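Household Textiles, Unit 9: Socks
Course notes, Poul Mogensen
Jamov Evening School, revised January 5, 2018

Reading before class: the laundry chapter in the course binder, up to the part on wool. Bring a few clean pairs from home, including at least one pair you find hard to match.

1. Sorting before the wash

Socks go in with the load that suits their fiber. Cotton and cotton blends can be washed with T-shirts and underwear. Wool socks go in a separate cool wash, or by hand in a basin. Check the label band or the packaging if you still have it. If you don't, treat the sock as the more delicate fiber you think it might be.

Unroll every sock before it goes into the machine. A balled sock does not rinse well and dries slowly at the toe. Students who did the November session will remember the trial with the balled socks, which were still damp when everything else on the rack was dry.

Turn sports socks inside out. Most of the sweat and skin is on the inside. Dress socks can be washed either way, but inside out means less pilling on the side that shows.

Small socks do better in a mesh bag. Fill it no more than halfway and close the zipper fully.

2. Drying

Hang socks by the toe. The clip leaves a mark and stretches the knit a little, and at the toe this does no harm. At the cuff it will loosen the elastic over time. High heat in a dryer is also hard on elastic. Use low heat, and take the socks out while the rest of the load finishes if they are done first.

Wool socks are dried flat on a towel, away from the radiator.

3. Matching and folding

Work on a flat surface at waist height. A bed is too low for most people and the socks slide into the folds of the cover. Lay the socks out so that you can see all of them before you start pairing. Plain dark socks should be matched near a window or under a good lamp, as navy and black look the same in poor light.
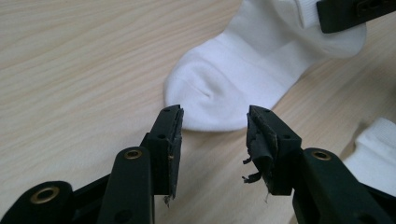

Should a pair be rolled into a ball or folded flat?

Folded flat is better for the elastic. When one cuff is pulled over the whole pair, that cuff stays stretched for as long as the socks are in the drawer, and it will go slack before the other one.

To fold flat, lay one sock on top of the other with the heels together. Smooth both from toe to cuff. Fold the toe end up toward the cuff, then fold once more. Ankle socks need only the first fold. Stand the folded pairs on edge in the drawer, with the fold facing up.

4. Single socks

Keep singles in one place, such as a small box near the washer. Go through the box after each wash day. A sock that has been there for 2 months can be used as a dust cloth or go to textile recycling.

5. Mending or discarding

A thin heel can be darned while there is still some knit left to anchor the thread. A hole larger than a coin is more work than most cotton socks are worth. Wool is usually worth the effort. Darning is covered in Unit 10, so bring a blunt needle and matching yarn to that class.

Class exercise (20 minutes): pair and fold what you brought, then trade piles with your neighbor and check each other's heels and cuffs for wear.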